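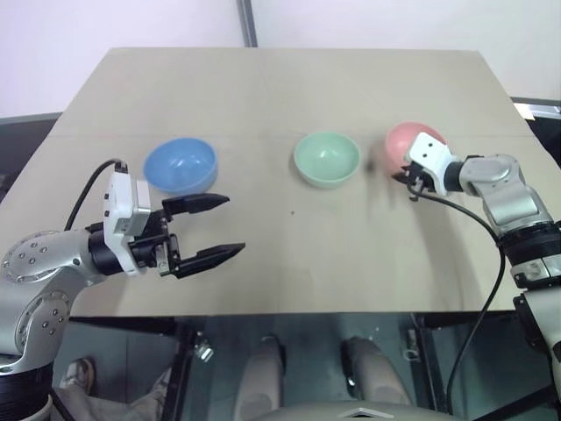 We use cookies to remember your reading preferences. Accept | Manage

Building Histories: Notes for Session 4
5 September 2023, by Stijn Verhoeven

Reading a house through its changes of use

Bustico House is our case for this session. It was built as a family home, became a convalescent home, then a boarding school, and was divided into flats after the school closed. Please read the sale particulars in the course pack before you come.

Phase 1: The family home

The house was put up for the Gajdoš family, who had made their money in timber. The first plan shows 37 rooms, with the kitchens and stores in a separate north range. Note the two staircases. The back stair survives only between the ground and first floors.

Phase 2: The convalescent home

The ballroom was split by a partition to make two wards with 30 beds in all. Look for the blocked fireplace on the east wall and the wider doorways. The admissions book covers 43 months and has gaps. 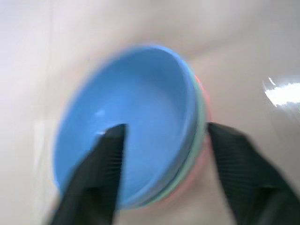
Phase 3: The school

Katurari School took the lease and added the dining hall and the flat-roofed classroom block. Fire doors were fitted on the main landing, and most of the cornice there was lost. The school's own history gives 79 boarders in its last year, but the inspection report gives a lower figure. Use the report.

Phase 4: Flats

Drawings by Bokik Architects show the classroom block removed and the north range turned into garages. Compare these with the first plan.

For the seminar

Choose one wall, door or window and trace it through all four phases. One side of paper is enough. Give the plan number for each source.

Comments

Plan 6 in the pack is printed upside down. Is there a clean copy?

Stijn Verhoeven: A new copy went up in August, in the same folder.

My aunt boarded there and remembers the back stair going right up to the attic. Can I use that as a source?

Stijn Verhoeven: Yes, with the date you spoke to her.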